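# Storing and copying television recorded off air on VHS
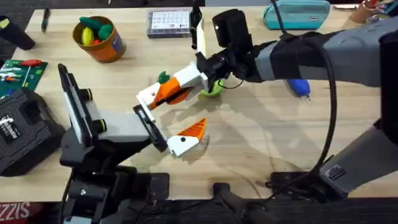

*Hoi-yan Mok*

These notes cover domestic VHS cassettes recorded from broadcast between the early eighties and the end of analogue television. They assume one working deck, a computer with a capture device and a table that can be left set up overnight. Camcorder formats need different adaptors and are left out.

## Before the tape goes near the machine

Hold the cassette under a lamp and look through the window at the edge of the tape pack. It should be dark and even. White or grey specks, or a dusty bloom across the pack, mean mould. Put that tape in a sealed bag and keep it away from the deck. One mouldy cassette played through will contaminate the heads and the guides, and every tape played afterwards.

Press the release button on the side of the shell and lift the front flap. The exposed tape should lie flat between the two rollers. If it is creased, wind the crease on to a spool by hand, using a pencil through the brake release hole underneath and a finger on the hub. A crease will play as a band of noise and does no great harm. A tear will catch on the head drum and must be cut out.

Tapes brought in from a loft or garage should stand in the room for a day before playing. In August a loft tape can be quite warm at noon, and in winter the trouble is condensation, which makes the tape stick to the drum. I once lost the first 12 minutes of a regional news programme that way.

## Winding

Wind the whole tape forward to the end and back again without stopping. This evens out the tension and frees layers that have settled against each other. Use the deck for this only if it is a spare. A separate rewinder saves wear on the good machine, although the cheap ones stop very hard at the end and can pull the leader off the hub. My Bowen rewinder did it twice before I learned to lift the lid a few seconds early.

If the leader does come off, the repair is simple:

1. Undo the five screws on the underside and keep the shell upside down while you do it.
2. Turn it over, holding both halves together, and lift the top away.
3. Note the path of the tape round the rollers. A quick sketch helps.
4. Press the small clip out of the hub, lay the end of the leader across the slot and push the clip back.
5. Refit the top half with the flap open and tighten the screws lightly.

Ordinary sticky tape must not be used anywhere inside a cassette. The adhesive creeps out and picks up dirt. Use proper splicing tape, on the back of the tape only.

## Cleaning the deck

Use isopropyl alcohol, 99 per cent, and a chamois swab. Cotton buds leave fibres and can snag a head tip. With the deck unplugged and the cover off, hold the damp swab still against the drum and turn the drum by its top edge. Never move the swab up and down. The rubber pinch roller should be wiped with a barely damp lint-free cloth and left to dry fully.

I clean after every few tapes and whenever the picture turns to snow with the sound unaffected. Dry cleaning cassettes are abrasive and I no longer use them.

## Settings that matter

- Set tracking by hand on old recordings. Automatic tracking tends to hunt during advert breaks, where the recording was paused and restarted.
- Turn off any picture sharpening on the deck. It raises the noise, and the capture file gets larger for no gain.
- Check whether the tape is long play. Most decks detect this, but mine (an Irnholm) takes several seconds, so start well before the programme.
- Capture at 720 × 576, interlaced, 25 frames per second. Deinterlace a copy later if you need one for the web.
- Set the audio level on the loudest passage. Continuity announcements and adverts are usually louder than the programme.

A time base corrector, or a deck with one built in, will do more for a wavering picture than any software. Mine is a second-hand Olau unit. It runs hot, so nothing is stacked on top of it.

## Labelling and shelf storage

Write the label before the tape goes back on the shelf. Handwritten labels are often wrong, as the tape was reused and the sleeve was not. I keep the old wording, with the true contents underneath. My "Snooker final 84" holds half a gardening series and the last part of a film.

Store cassettes upright on the short edge, fully rewound, in their sleeves. A steady, cool cupboard on an inside wall is suitable. Avoid the top of a radiator and the floor of a shed, and keep tapes well clear of loudspeakers.

Snap out the record tab on the rear edge of anything worth keeping — a piece of tape over the hole reverses it if you change your mind.

Keep the original after copying. Files go on two separate drives, one of them kept in another building, and I open a few at random every so often to check that they still play through to the end.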